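So I finally gave up coffee after lunch, and I have opinions! I'd been drinking it until dinnertime for years (big mug, lots of milk, no shame) and then lying there wide awake wondering why my brain wanted to replay arguments from high school.

My friend Cameron got me onto barley tea. I ordered a 300 gram bag from Miketti, figured I'd hate it, and went through the whole thing before September was over. It tastes like toast. I mean that as a compliment, I love toast.

The first week was rough though. Headaches every afternoon, and I was so grumpy that I snapped at a parking meter. Peppermint helped a little, and so did going to bed with an old paperback and leaving my phone in the kitchen.
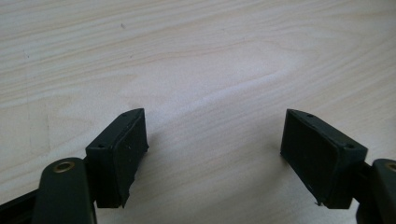 Mornings are still coffee, obviously, I'm not a monk. One mug, the dark Sokanetti beans, ground a bit too coarse because my grinder is ancient and only has the one setting that works. If you've got a decaf that doesn't taste like wet cardboard, please tell me in the comments, I'm on my third bad bag.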